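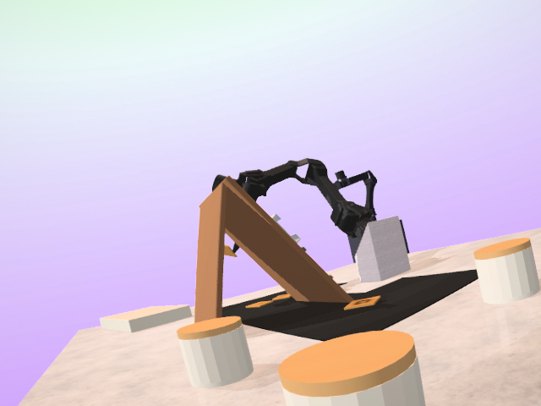
## 3rd May

Simulation day, and most of it went on one fault. The bench scene for the Brastgate job loaded fine this morning: the arm on its grey block, the mat, the cylinders with the orange tops, and the big brown frame standing in the middle of it all like an upside-down V. The arm has to reach over and work near the peak without touching the wood. On screen that looks easy. It has been the awkward bit since we added the frame.

Set 100 runs going at nine and went to read the Ferow notes. When I came back the counter had stopped at 40. No error message, only the arm holding still and the log filling with the same line. It took me until after eleven to find that the contact check had been switched off for the slanted board. The post was still being checked, the board was not. So the planner believed it could put the forearm straight through the board, and in three of the runs it had done exactly that. Run 40 stopped because the wrist ended up inside the wood and the solver could not push it out again.

What bothers me is the three that went through and were marked as passes. If run 40 had not jammed I would have sent the whole batch to Bayram this afternoon with a good score on it.

Rang Marcela Pešek before lunch. She was calm about it, calmer than I was. She asked whether any of these paths had been copied to the real arm and I said no, but I went and checked the transfer folder while she was still on the line. Nothing there after last week's set, and that was made with the old frame file. She wants last week's set replayed anyway with the checks on. Fair enough.

The cause is dull. When I changed the angle of the board I exported it again under a new name, and the Mitero settings go by name. Anything not on the list gets drawn but is not solid. I knew that once. It is even written in my own notes from last July, when the same thing happened with a tray.

Afternoon:

- put the board back on the list
- reran the three bad paths, all three now stop short of the wood and fail
- changed the start-up script so it refuses to run if any part has no contact shape
- took the name off the emergency stop test, which was also pointing at the old file

The last one I found by luck – I was searching for the old name and there it was. That test has been checking against a part that isn't in the scene any more. I have written to Marcela about it separately so it doesn't get lost under the other business.

New batch started at ten to five with the arm slowed down. Left it running. Bayram have been told they will get nothing before the replay is done, and they have not answered yet. Need to ask who else uses that settings list.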